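Bonus money stuck after withdrawal request - Clorisa
Posted in Irkdale Players Help, Payments and Bonuses

Clorisa
I joined Gruster in September and took the welcome offer, a £30 match with wagering of 8 times the bonus. I finished the wagering on slots and asked to withdraw £52. The request went to "pending" and then came back to my balance with no email. Live chat said my account needed "further checks" and closed the window. I've already sent my driving licence. Is there anything else I should do, or do I just wait?

Meng
Check the payment method first. If you deposited with one card and asked for the money on another, a lot of sites bounce it straight back without saying why. Also look at the max bet rule in the bonus terms. Mine was low and I went over it twice without noticing.

A licence on its own is often not enough either. They usually want proof of address as well - a bank statement or council tax bill, with all four corners showing.

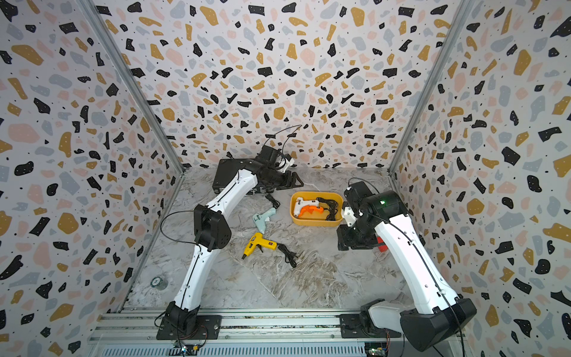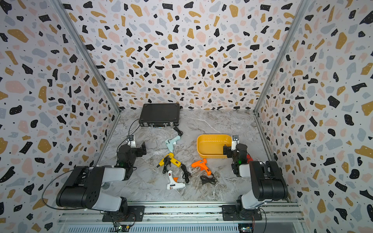 Both pictures: robot arms on a rail, speckled wallpaper on the walls.

Don't play the balance while you wait. I did that and lost the lot.

reelsandrain
same thing happened to me with a different site, took ages. just keep asking

oldpenny_200
Put it in writing. Chat is no use for this. Email them with the word "complaint" in the subject, give the date of the withdrawal request and ask which term they are relying on. Keep a copy of the chat if you can still open it. The complaints page should name the dispute service they use, and you can go there if their final answer is no good.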